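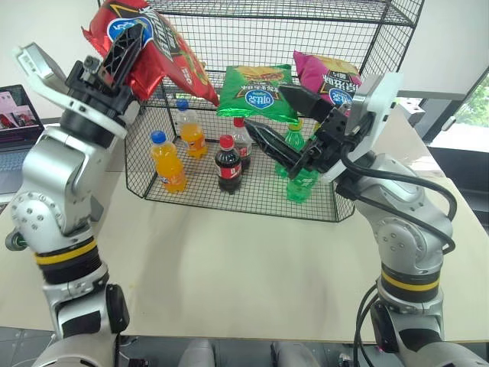 Anwood Lunch and Snack Scheme: frequently asked questions

Last updated 19 August 2019

These are the questions we are asked most often by people who work at Anwood, by new tenants and by visitors. If yours is missing, send it to the scheme desk on the ground floor of Ticona House and we will answer it there.

What is the scheme?

It is a shared food and drink service for everyone who works on the Anwood site. There are 37 member firms. Each one pays a monthly fee based on its number of staff, and the money goes on stocking the snack shelves and fridges in the shared kitchens. Lunches are ordered and paid for separately.

Who can use it?

Anyone with a current Anwood pass whose employer is a member. Contractors can use it if they are on site for longer than two weeks and their host firm has added them to its list. Day visitors may have hot drinks but should not take food from the shelves.

How do I know whether my employer is a member?

Look at the sticker on the back of your pass. A green sticker means yes. If there is no sticker, ask your office manager before you ask us, as passes are sometimes printed without one by mistake.

Where are the kitchens?

There are three. The largest is on the ground floor of Ticona House, next to the bike store. The second is on the first floor of Prolum House, past the lifts. The third is in the Druner building and is small – it has a fridge and a shelf but nowhere to sit.

When are they open?

The Ticona and Prolum kitchens can be used at any time your pass lets you into the building. The Druner kitchen is locked at six in the evening. All three close for one day in March for deep cleaning, and we put a notice on the doors a fortnight before.

When are the shelves filled?

Twice a week, before eight in the morning. Fridges are topped up on the same round. If something has run out we do not restock it between rounds, however popular it is.

How much can I take?

Two snacks and one cold drink a day. We do not check this. It works because most people stick to it. Please do not take boxes or multipacks back to your desk, even if you mean to share them with your team.

Can I take snacks for a meeting?

No. Meeting food has to be ordered. Fill in the meeting form by noon on the working day before and say how many people are coming. The smallest order is for four people and the largest is for 80. For anything bigger you will need an outside caterer, and the scheme desk has a list of those already allowed on site.

How do I order lunch?

Ring extension 3413 or use the order page before half past ten. Lunches are left on the rack in the Ticona kitchen from quarter past twelve, marked with your name and your firm. We cannot deliver to desks.

I missed the cut-off. Can I still order?

Not for that day. There are usually a few spare sandwiches on the bottom shelf of the rack, priced on the wrapper. Pay for them by card at the reader beside the door.

What if my lunch is missing?

Check the whole rack first, including the tray for hot food. If it has gone, tell the scheme desk before two o'clock and you will get your money back the same week. After two we can only offer credit towards another lunch.

Do you cater for allergies and special diets?

Lunches can be ordered vegan, vegetarian, halal or without gluten. For allergies, please speak to Lavanya Namboodiri, who looks after menus, before you place your first order. She will put a note on your account so that you do not have to repeat it. Packaged snacks carry their own labels and you should read these each time, as recipes change. We do not provide a nut-free kitchen.

Can I ask for something new to be stocked?

Yes. There is a request sheet on the side of each fridge. Nilton Valderrama goes through the sheets at the end of each month and tries out the items with the most names against them. A new item stays for four weeks. If most of it is left over after that, we stop buying it.

Why did you stop stocking energy drinks?

Members voted on it at the spring meeting and 64 per cent were in favour of dropping them. The question can be raised again next year. You are welcome to bring your own.

Can I keep my own food in the fridge?

Yes, on the top two shelves only. Write your name and the date on it. Anything without a name, or more than five days old, is thrown away on the last working evening of the week. We also throw away the container, so please do not leave one you are fond of.

Where does the rubbish go?

Bottles and cans go in the blue bin. Rinse them first. Food scraps go in the small brown caddy with the lid, and crisp packets and sweet wrappers go in general waste unless there is a soft plastics box in your kitchen. At present only Prolum has one – we hope to add another at Ticona once the collection firm agrees to a second stop.

Something is broken. Who do I tell?

For fridges, kettles and the card reader, tell the scheme desk. For lights, leaks, doors and heating, contact site services in the usual way. Please do not unplug a fridge, even if it is making a noise.

How can my firm join?

Write to Leidy Benavides at the scheme desk with the number of staff you have on site. Membership starts on the first of the following month and there is no joining fee. We ask for two months' notice if you want to leave.

Can I work out the fee before we apply?

The current rates are on the back page of the joining form. Part-time staff who are on site for two days a week or fewer are charged at half the rate.

Who do I complain to?

Speak to Leidy first. If you are not happy with the answer, write to the site manager, Marisol Bedoya, who will reply within ten working days.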